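Subject: Re: [kamalbridge-social] Snack table, again

On Fri, Mar 22, 2024, Mirjam Desmet wrote:

> Can we please agree where things go? Last time the rice crackers got buried under the Walkers box and I found them in May, by smell. Also, what is the round basket for?

Mirjam, fair points, all of them, even the smell.

My proposal is that the rice crackers keep the white tray at the back, along with the yellow packet and the teal ones. The foil containers stay stacked in the oval basket – lids on, please, we aren't animals.
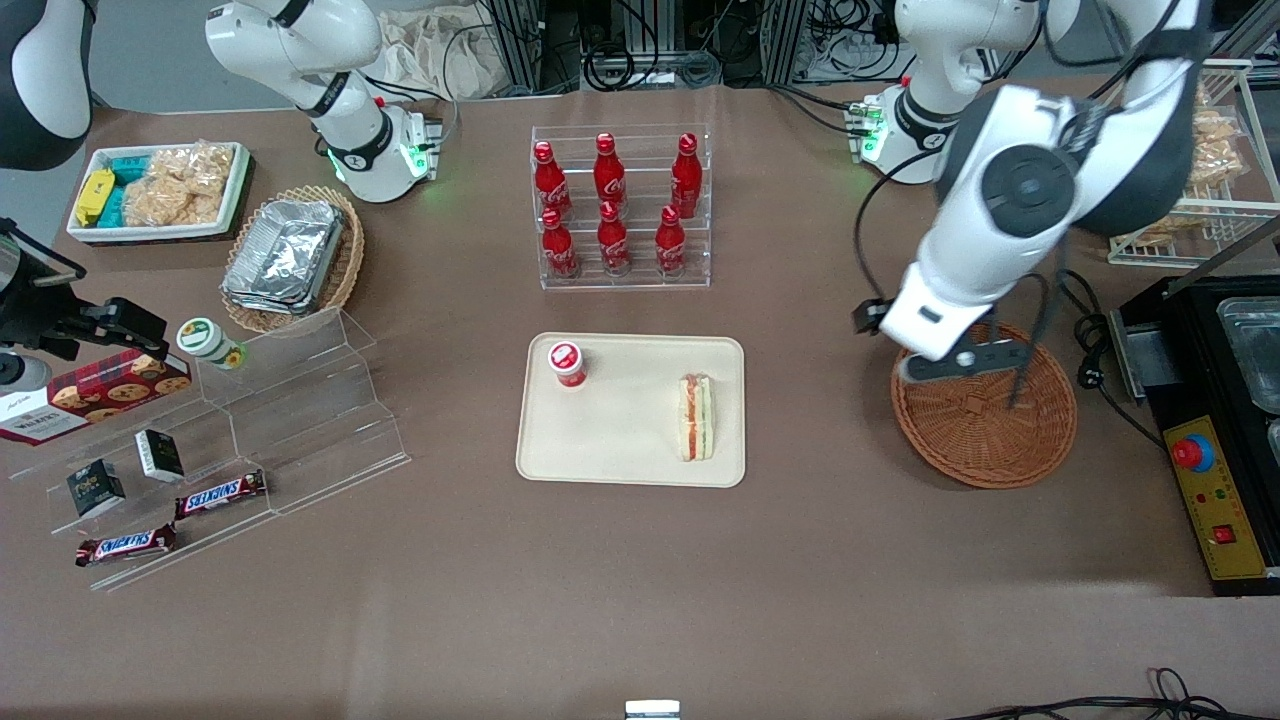
Chocolate goes on the clear stepped stand, Snickers at the front where people can reach them without leaning over everyone else's lunch. The Walkers cookies can stand up against the side of it. I have no strong views on the little green and white jar, but whoever brought it should claim it.

As for the round basket, I'd like it kept for fruit. I'll bring 8 apples on Monday and we'll see if anyone touches them.

Soliman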